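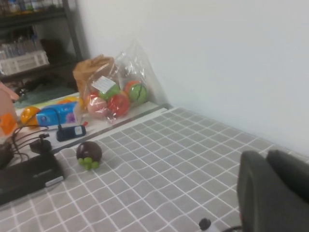 Un mantel gris con cuadrícula blanca. El textil de mesa es el nuevo terreno de las etiquetas verdes.

Skilel pone sello «para toda la vida» a sus manteles, pero la garantía dura cuatro años

5 nov 2025

La firma de textil para el hogar Skilel ha presentado una línea de manteles, Tipoki, que se venderá con una etiqueta en la que se lee «para toda la vida». La letra pequeña es menos generosa: la garantía cubre cuatro años, excluye las manchas y deja de valer si el tejido se lava a más de 20 grados.

Quien haya tenido que sacar una mancha de aceite o de vino de un mantel sabrá lo que se consigue a esa temperatura. La empresa recomienda un quitamanchas previo, que también vende, y recuerda que la garantía se refiere «a la integridad de la trama y no a su aspecto». Es decir, un mantel amarillento pero sin agujeros cumpliría con lo prometido.

El argumento comercial se apoya en un ensayo encargado a Hevham, un laboratorio de Civerham. Según el folleto, las muestras aguantaron 2191 ciclos de roce sin romperse. Suena a mucho. El folleto no aclara, sin embargo, con qué presión se hizo la prueba, si las muestras se habían lavado antes ni cuánto resistió un mantel corriente en las mismas condiciones. Esta redacción pidió en julio el informe completo, cuando se anunció la línea, y lo único que recibió fue el mismo folleto en un formato más grande.

Tampoco se explica bien la parte ecológica. Skilel afirma que un mantel Tipoki «evita» la compra de varios manteles a lo largo de los años, un cálculo que da por hecho que la gente los tira por desgaste. En muchas casas se jubilan porque ha cambiado la mesa, porque encogieron o porque cansan los colores. Y no pocos siguen en un cajón desde la boda de alguien, sin haber necesitado ningún sello.

La empresa ofrece además un servicio de reparación. El cliente paga el envío de ida, espera un máximo de 15 días laborables y acepta que el remiendo pueda hacerse «en un tono aproximado». Para un estampado liso quizá sirva – en unos cuadros, donde cualquier línea torcida salta a la vista, habrá que verlo.

La línea tiene detalles razonables. El dobladillo va cosido en doble, las medidas se indican antes y después del primer lavado y se venden servilletas sueltas, algo que varias marcas han dejado de hacer. Ninguna de esas cosas aparece en la etiqueta.

Los manteles llegarán primero a las tiendas de Civerham y después a la web de la marca, que todavía no ha publicado los precios. Preguntada por qué ocurre si un mantel «para toda la vida» se rompe al quinto año, Skilel contestó que cada caso se estudiará de forma individual.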